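We use cookies to remember your settings. Accept | Manage preferences

December 26, 2023
By Rodel Dagdag

Section 8. Checking the Gripper on the Andik Kitchen Cell

Perform this check after any finger replacement and before the cell is returned to service.

CAUTION: Keep hands away from the fingers while the arm is powered. Press the stop button before touching any screw.

1. Set the arm to manual mode and select low speed.
2. Move the gripper over the cutting board with the fingers pointing down.
3. Open the fingers fully and stop the arm.
4. Inspect the mounting brackets and screws for gaps or movement.

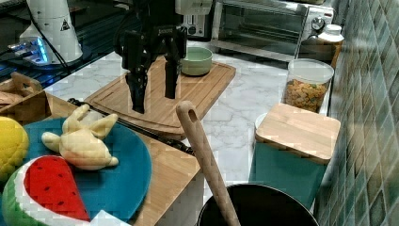

Figure 8-2. Gripper open over the cutting board, fingers pointing down.

5. Compare the height of the two fingertips. If one finger extends lower than the other, record the difference in the Camacho service log before making any adjustment.
6. Lower the arm in small steps until the lower fingertip is about 3 mm above the board. Do not allow contact.
7. Close and open the fingers 8 times. Both must travel smoothly - stop at once if either one catches.

NOTE: Finger screws are supplied in Farneten kit 56. Do not reuse screws that have been removed.

8. Return the arm to the park position and restore normal speed.

If the fingers still catch after new screws are fitted, leave the cell switched off and contact Illico Service.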